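Overhead Coverage of Small Patrols: A Desk Study of the Dralcombe Route Set
Term project report, Defense Studies and Geographic Methods
Submitted 2019-09-25

1. Purpose

A small patrol operating away from its base depends on two things when contact occurs: whether its position is known, and whether anything is overhead or can be sent there. The project considers the second question for one route set. It does not model the fighting itself. The output is a map of coverage gaps and a short list of measures that would shorten them.

The route set covers the Dralcombe training area, which has one airstrip at the south end, a ridge through the middle, and a network of unpaved tracks north of the ridge. The ground north of the ridge is open except for the stream beds, where tree cover is continuous.

2. Data

The input consisted of 11 patrol tracks with 209 position reports. Each report has a time, a grid reference and a status code. Reports with a missing status code were kept, since status is not used in the model. Two tracks begin at the Lander gate and not at the airstrip. They were treated the same way as the others, with transit time for the aircraft still measured from the airstrip.

Elevation came from the course data set, resampled to 100 m cells. This is coarse for line-of-sight work. A finer grid was tested on one track and the run time became a problem on the lab machines, so the coarse grid was used throughout. Stream beds narrower than one cell do not appear in the terrain at all and had to be drawn in by hand as a separate cover layer.

3. Method

Coverage was calculated in Nistus, the mapping package used in the course. For each position report the script asks three questions in order. Is an aircraft assigned to that time block? Can it reach a point with a clear line of sight to the reported position? Is the position under the tree cover layer? A report counts as covered only if the answers are yes, yes and no.

Between reports the patrol is assumed to move in a straight line at constant speed. This is wrong wherever the track bends around the ridge, and it places one patrol on the far side of a slope it never crossed. The affected segment was corrected by hand from the track layer.

Weather was left out. Low cloud is the most common reason for a canceled flight in the exercise notes, so the results should be read as a best case.

4. Results

The longest continuous gap was 28 minutes. It falls on the eastern track, in the section where the stream bed runs directly below the ridge, and it combines both failure types: terrain blocks the view from the usual orbit, and the cover layer hides the patrol once the aircraft has moved. Moving the orbit north removes the first problem and leaves the second unchanged.

Gaps on the western tracks are short and scattered. Most occur at the change between time blocks, when one aircraft has left and the next is still in transit. These are scheduling gaps and would disappear with a modest overlap.

The two Lander tracks perform worse than expected in their first section. The gate is close to the base by road but sits behind the ridge as seen from the airstrip, so an aircraft on the default orbit has no view of it. The planning sheet lists that section as low risk, and no aircraft is assigned to it in the early block.

5. Comparison with the Mockus method

The Mockus method, taught earlier in the course, scores a route by distance to the nearest support and ignores terrain. It ranks the Lander tracks as the safest in the set. The line-of-sight model puts them near the bottom. The two methods agree on the eastern track, where distance and terrain are both unfavorable. Mockus scores are fast to produce and are still useful for a first sort of many routes, provided that any route crossing a ridge is then checked separately.

6. Visual signature and marking
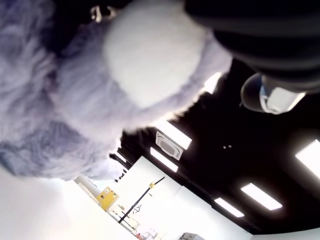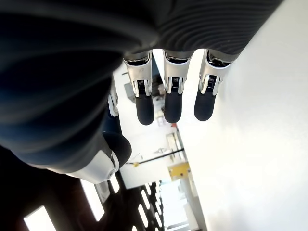 Coverage as defined in section 3 says only that a position can be seen, and a patrol in view may still be missed by the operator. Contrast matters more than size at the edge of the sensor's useful range, and bare metal is the usual source of it. The small clip in the first picture glints although it is partly buried in the dark upper tufts of the lavender fur. In the second, the polished joint housings of the fingers stand apart from the matte black tips below them. Buckles, mounts and antenna bases on patrol equipment have the same property, and the planner has to choose between covering them for concealment from the ground and leaving a marker that friendly aircraft can find. A removable panel carried folded and opened on request would meet both needs. It was not modeled.

7. Recommendations

Overlap the time blocks on the western tracks. Assign an aircraft to the Lander section in the early block, with the orbit shifted so that the gate is in view. On the eastern track, shorten the reporting interval before entry to the stream bed and require a report on exit, as no orbit tested gave a view under the trees.

Further work would start with the cover layer. It was traced once by one person and has not been checked against the ground.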